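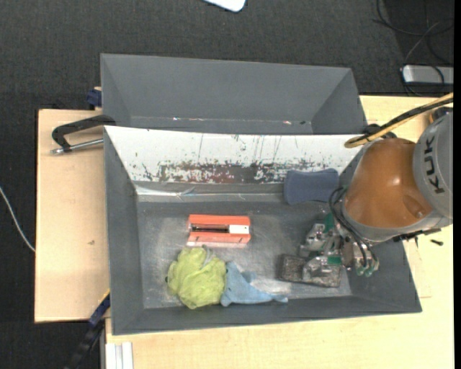 Page last changed: 17 Jun 2026, Tymofii Zakharchenko
Reading time: 3 min

Notebook, Plamik combat balance

Started the morning with the save from Mykhailiuk, because he wrote that the second boss cannot be beaten if the player comes without the healer. I played it four times. Two wins, two losses. So it can be beaten, but I understand his feeling – the fight is long and for most of it you only wait for the shield to fall.

Numbers as they are in the build now:
Boss health 1000
Shield 80, comes back every third turn
Fliven (the knight) normal attack 36 at level five

The shield takes more than two full attacks from Fliven, and he has only three turns before it is back. The archer helps, but her arrows do half damage on shields. This rule I wrote myself in the spring and forgot it completely. I looked for a bug for almost one hour before I opened my own old page and found it there.

Tried first: shield comes back every fourth turn. Better. The fight becomes shorter and the player has one turn which feels like a reward. But then the poison build is too strong, the boss was dead before he used his big attack even once. I don't like this, the big attack has the best animation in the whole chapter and Hener worked on it a long time.

Tried second: shield stays on third turn, arrows do full damage on shields. Now the archer is useful and the poison build is the same as before. I won three from four. The one loss was my mistake, I used the potion too early.

I keep the second one for now. The archer must be checked again in the swamp, where all small enemies have shields. I am afraid she will clean the map alone.

Other things from today:

The gold counter stops at 1000 and does not tell the player anything. The coins still fly to the bag with the sound, and nothing is added. Either we show "bag full" or we remove the limit. I prefer the message, the limit is good for the shop prices.

The text in the crafting window is still too long for small phones. "Reinforced" breaks in two lines and pushes the button down. Mykhailiuk asks if we can say "Strong". For me is fine, please someone with better English confirm.

Turn order icons: when two fighters have the same speed, the icons change places every time the menu opens. The real order does not change, only the picture. It looks like the game is cheating. Sorting by slot number when the speed is equal should be enough. Not done yet.

Sound of the critical hit is louder than all other sounds. I put it down a little in my local copy, but I did not commit, my headphones are old and I don't trust them.

For tomorrow: swamp with the new arrows, then the icons. The endgame tower waits until July, I don't want to touch it before the normal chapters are stable.

Comments

Hener: Thank you for saving the big attack :) If you want, I can make it faster, so it can come on turn two and also the poison players will see it.

Mykhailiuk: Played with your arrows, no healer. Won on the second try with the knight almost dead. Much better feeling. "Bag full" yes please.

Tymofii Zakharchenko: Hener, turn two is maybe too cruel for new players. Can we try it on hard mode first?

Hener: OK, hard mode. I send the file in the evening.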